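Cuaderno del taller – 27 ene 2018

Sigo con el papel pintado. El rollo de prueba de Zikport se pegó con el engrudo de metilcelulosa que dejó Svenja Stöckli, mezcla de noviembre, y la junta de la izquierda se ha abierto un par de milímetros por abajo. La mezcla nueva va más espesa: 2 cucharadas rasas por litro, agua fría, reposo largo antes de remover otra vez. Con grumos no se aplica, se cuela.

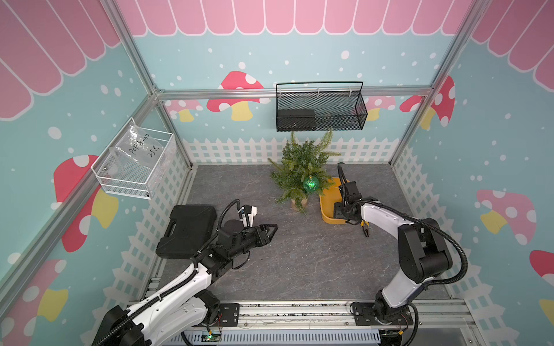
¿Cuánto tiempo hay que dejar el papel encolado y plegado antes de colgarlo?

Para este gramaje, diez minutos. Con menos, sigue dilatándose en la pared y salen burbujas.

Baltazar Contreras probó a encolar la pared en vez del papel. Va más rápido, pero el Kistov (reverso de celulosa) se arruga igual. Con el Huerta, reverso no tejido, queda bien a la primera. Apunto para pedidos: no tejido siempre que haya presupuesto.

Secado a puerta cerrada y sin calefactor. El higrómetro marcaba 77 por la mañana – demasiado para cortar sobrantes, la cuchilla desgarra. Pieter Verbruggen dice que cambia de hoja en cada tira. Yo la cambiaba cada tres y se nota en el borde.
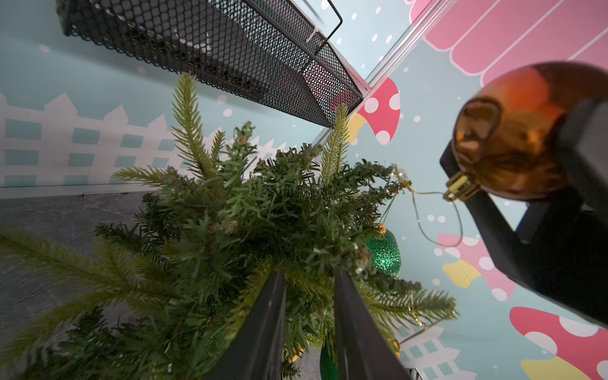
¿Qué se hace con una junta que ya se ha abierto?

Se humedece el borde con esponja, se mete engrudo con pincel plano y se pasa el rodillo de juntas sin apretar. Si el hueco es de más de un milímetro, se retoca el fondo con acrílico del mismo tono antes de cerrar.

Pendiente: imprimación. Sobre tablero sin imprimar el engrudo se chupa enseguida y no deja mover la tira. Kerttu Väisänen usa el sellador Turko diluido a 2 partes por una de agua. Queda algo más de 100 ml en el bote, no llega para el panel grande. Duarte Barreto tiene otro bote, preguntarle.

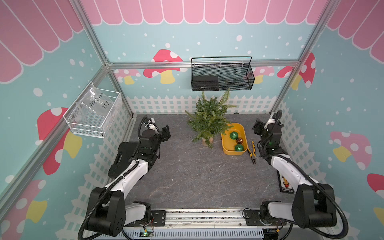

Mesa con el arbolito y la bandeja de bolas.

Limpiar las brochas con agua templada y colgarlas. La de cerdas anchas pierde pelo, tirarla.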